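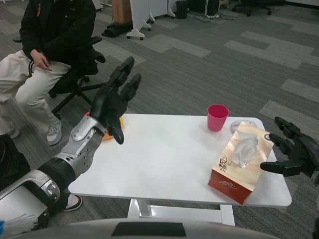 The Robot That Learned to Hesitate

Ask Lorna Gatchalian what she does for a living and she will tell you, with a bit of a grin, that she teaches robots to dither. She has been at it for three years now at Pristetti, a small research lab on the second floor of an old insurance building in Skukutport, and she is very fond of the word. Dithering, she says, is what you and I do a hundred times a day when we reach into a crowded cupboard for a cup and our hand slows down, just a touch, while we make up our mind how to get past the cereal.

Robots, as a rule, don't do this. The usual way to train one with two arms and two proper hands is to have a person steer it through a chore, over and over, and let a computer program learn to copy what the person did. It works surprisingly well, and anyone who has followed the field lately will have seen some lovely results. But a program trained this way tends to commit. Once it has decided to reach for the plate, it reaches for the plate, even if the plate is half hidden behind its own fingers and it has lost track of where the rim is.

That last problem – a robot getting in its own way – is the one that started the whole project. With the cameras up at head height, the hands are forever passing in front of the very things they are meant to pick up. Gatchalian noticed that a large share of the bad grasps came in the half second or so after an object slipped out of view, and she began to wonder whether the answer was in the pauses.

So she and her colleague Jericho Catacutan, a soft-spoken former piano tuner who came to programming in his thirties, went back through 998 recorded demonstrations and looked for the moments when the human operator had slowed down. There were far more than either of them expected. Most labs trim those stretches out before training, on the sensible grounds that a robot standing still isn't learning much of anything. Catacutan put them all back in. He then added a second, much smaller program that watches the first and makes a guess, many times a second, about how sure it ought to be. When the guess drops low enough, the arm eases off, the hand opens a little, and the robot waits for a better look or shifts to get one.

They call the method Sustby, after a village where Catacutan used to spend his summers, and where, he says, people took a very long time to answer a question.

The tests were as homely as could be. Plates, plastic cups, tissue boxes, lids and bits of crumpled wrapping were laid out on an office table and moved about between rounds, sometimes kindly and sometimes not. Clear plastic was the hardest by a good margin, as it takes on the look of whatever is under it. Over 196 trials, split evenly between the two versions, the ordinary program finished the job 59 times and the one with Sustby managed 83. It was slower, too, by nearly 110 seconds over a full tidy-up of the table, and Gatchalian is quick to bring this up before you can.

"I get letters about the speed," she told me over a very late lunch. "People want it faster, and I understand that. I'd want it faster if I were paying for it. But I also have a mother who takes ten minutes to set a table, and I've never once seen her drop a plate."

Not everybody is persuaded. A reviewer of the first paper pointed out, fairly enough, that a better camera on each wrist might do much the same work with less fuss, and the pair are now running that comparison at Pangilinan, a partner workshop across the river with more floor space and, by all accounts, much better coffee. Catacutan expects the two ideas to help each other. Gatchalian isn't so certain, and they have a dinner riding on it. The results are due in October.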